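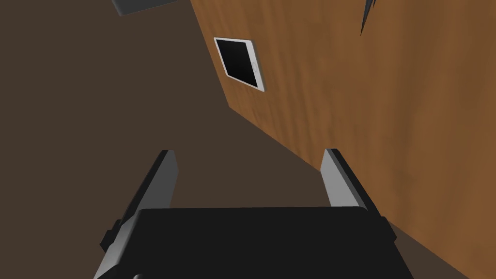 Den Tisch abräumen, bitte!

Seit September lese ich alles, was ich über Haushaltsroboter in die Finger bekomme, und meine Begeisterung wächst. Können Maschinen schon Hausarbeit? Ein bisschen, und dieses Bisschen ist großartig! In der Simulation darf ein Greifer 2000 Mal nach einem Tablet fassen, ohne dass Glas splittert. Zwei flache Finger, mehr Hand hat er nicht, und trotzdem soll er irgendwann Fenster öffnen, Geschirr stapeln und Hemden falten. Beim Fenster fängt der Ärger mit dem Griff an, so ein winziges Ding an einer großen Fläche.
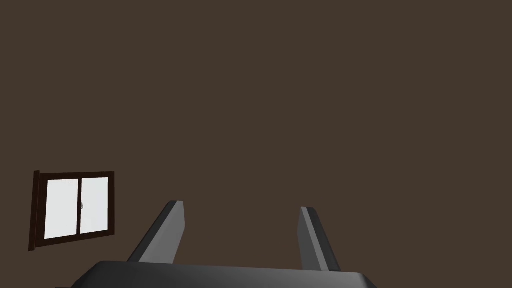

Warum die Schüssel so schwer ist

Eine Schüssel hat keine Kanten, an denen man sie bequem packt, nur den Rand (und der ist rund und glatt). Meine Tochter konnte das mit zwei Jahren, na ja, meistens. Für eine Maschine steckt darin Sehen, Planen und Kraftgefühl zugleich. Ich würde trotzdem wetten, dass wir die abgeräumte Küche noch erleben, erst in der Kantine, dann daheim.
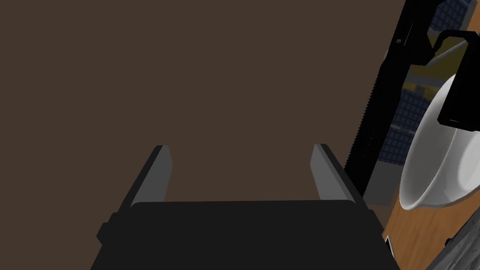

Styliani Zacharopoulos hält dagegen, eine Schüssel im Rechner sei eben nie fettig, und vor dem Abwasch daheim glaube sie mir kein Wort.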